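Wovbridge two-arm cell

The Wovbridge is our tabletop cell for learning from demonstration, and we love working with it! Both arms share one rail, so their spacing stays the same from one recording to the next - a small thing that has made our results far easier to repeat.

Torbjørn Vik's cable-handling method was developed on it. He trained on 200 demonstrations, then tried again with just 50, and the smaller set held up really well once the wrist views were added.

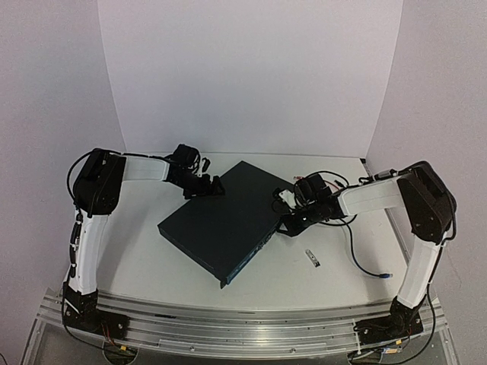 Wovbridge with network box and cable, both grippers close to the box.

Recording software and Torbjørn's training settings are included.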